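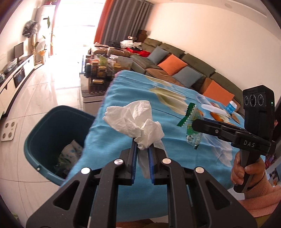
4. Migrating the Legacy Test Suite

4.1 Starting point

The suite we worked with belongs to Skulitz, a billing application that has been in service at three regional water utilities. When the study began it contained 2000 scripted tests, most of them written against the old desktop client. The scripts drove the application through its windows and menus and compared the results with stored text files. They had been written by several people over a long period, and there was no common style. Some scripts set up their own customer records, while others relied on records left behind by whatever had run before.

The old test runner could no longer be installed on a supported operating system. Skulitz was kept alive on two virtual machines that were rebooted by hand each January after the license renewal. The maintainers had already decided to move to Givik, a newer runner that uses the same scripting language with a different object model. The question for us was how much of the existing suite could be carried over without rewriting it, and what the carried-over tests would be worth afterward.

4.2 Grouping the scripts

We sorted the scripts by how they identified controls on screen. This turned out to matter more for migration than the age of a script or the module it tested. The first group used internal control names, which Givik can resolve directly. The second used window captions and visible labels. The third used screen positions, usually as an offset from the top left corner of a window.

Sorting was done by a small parser written by Romain Picard. It reads each script, follows calls into shared libraries, and records the weakest form of identification used anywhere on the path. A script that names 20 controls properly and clicks one of them by position is placed in the third group. We considered a weighted score and dropped it, as a single click by position is enough to make a test fail on a display with different scaling.

Library calls caused most of the trouble in this step. One routine for opening the customer search dialog was used by nearly every script in the invoicing module, and it clicked by position. Left as it was, it would have pulled the whole module into the third group. We rewrote that routine first and ran the parser again. The groups reported in Section 5 are those from the second run.

4.3 The adapter layer

Scripts in the first two groups were run through an adapter, which we call Collet. It sits between the script and Givik and translates calls from the old object model to the new one. Collet covers 63 of the calls offered by the old runner. The remaining calls either had no counterpart in Givik or were never used in the suite. When a script makes a call that Collet does not cover, the run stops and the name of the call is written to the log. An earlier version skipped unknown calls and went on, and this produced passing tests that had checked nothing.

Timing needed separate treatment. The old runner waited a fixed time after every action, and many authors had come to depend on that without knowing it. Givik continues as soon as the control reports that it is ready. In Skulitz, a grid may report ready before its rows have been loaded from the database, so a script that reads the first row finds it empty. Collet therefore adds a check on the row count for grids, and for nothing else. Adding the old fixed wait everywhere would have been simpler – it was in fact our first attempt – but the nightly run then no longer finished before the office opened.

Scripts in the third group were not run through Collet. A sample of 300 was set aside for manual conversion, and the others were retired after the maintainers had looked at their titles and last failure dates.

4.4 Manual conversion

The manual work was done by two people, Léonie Carré and Tuncay Türkmen. Both knew the scripting language. Only Carré had worked on Skulitz before. Each script was converted by one of them and read by the other before being added to the new suite. They kept a short note for each script stating what the original appeared to be testing, whether the stored result still matched the current rules, and whether another test already covered the same ground.

The notes show that intent was often hard to recover. Script titles such as "invoice 2 new" or "test for the Tuesday bug" gave little help, and the comments inside the scripts mostly recorded dates. In these cases the converters asked Lucienne Poulain, who had been responsible for acceptance testing at the Clornolville utility and remembered many of the original defect reports. Where she could not place a script either, it was converted literally and marked as unexplained.

Stored results were kept in their original form. Numbers and dates in them follow the regional settings of the machine on which they were recorded, so a comparison may fail on a decimal comma alone. We added a normalizing step before the comparison instead of editing the files. This keeps the files usable as evidence in the yearly audit.

4.5 Checking the migrated tests

A migrated test that passes may pass for the wrong reason. To check for this, we prepared 8 builds of Skulitz, each with one known defect put back in. The defects were taken from the closed reports in the tracker and were chosen by Jérémie Boyer, who took no part in the migration. Each build was tested with the old suite on one of the virtual machines and with the new suite under Givik. We then compared the lists of failing tests by script name.

We treated a difference in either direction as a fault in the migration until it had been explained. A test that failed only in the old suite might have lost a check. One that failed only in the new suite might have gained a check that its author had not intended, or might be sensitive to timing. Every such test was run again three times on a freshly restored database before it was examined by hand.

There is one limit to this procedure. All the defects were ones that somebody had noticed and reported, and several had been found by the old suite itself. The comparison therefore says more about whether the two suites agree than about how many unknown defects either would find. We return to this point in Section 6.

Figure 4. Order of work for one script: parse, group, adapt or convert, compare against the seeded builds. A script that changes group after a library rewrite goes back to the first step.

Filed under: Software Testing / Test Automation / Working Papers

Last updated: June 7, 2025

We use cookies to remember your reading preferences and to measure traffic on this site. Accept | Manage settings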